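The novel had been due in November, and by the time the leaves were down she had two good chapters and 897 index cards, most of them about a ferryman who had refused, politely but for months, to get on his ferry. Her editor at Bullik was kind about it. He sent a tin of ginger cookies and a note saying that every writer at the house had been stuck at least once, and that the last one had fixed it by moving to Manninen for the winter and writing in a bathtub.
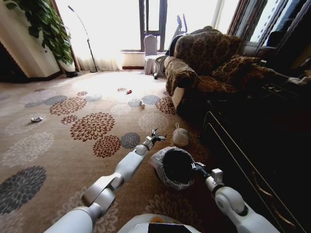
She had no wish to write in a bathtub, but she did take the bus to Manninen, 43 stops with a thermos between her knees, and rented the upstairs of a place that faced the water. The carpet had big round flowers in rust red and gray, and she got into the habit of walking from one red flower to the next while she talked to the ferryman out loud, asking him about his mother, and his knees, and what he had against the far shore. He answered on the ninth evening – only a word or two, and rather grumpily, but she wrote it down before her tea was cool.

After that it came along nicely. She wrote 300 words before breakfast and as many as she could bear after it, and she mailed the pages off in bundles tied with kitchen string, which the woman at the post office thought was a lovely old-fashioned thing to do. 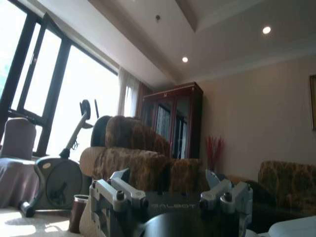

The big window and its curtains, by daylight.

The ferryman crossed to Dadari in chapter twelve, in the rain, complaining the whole way over, and she was so pleased with him that she put her coat on and went out to look at the real water until it got dark.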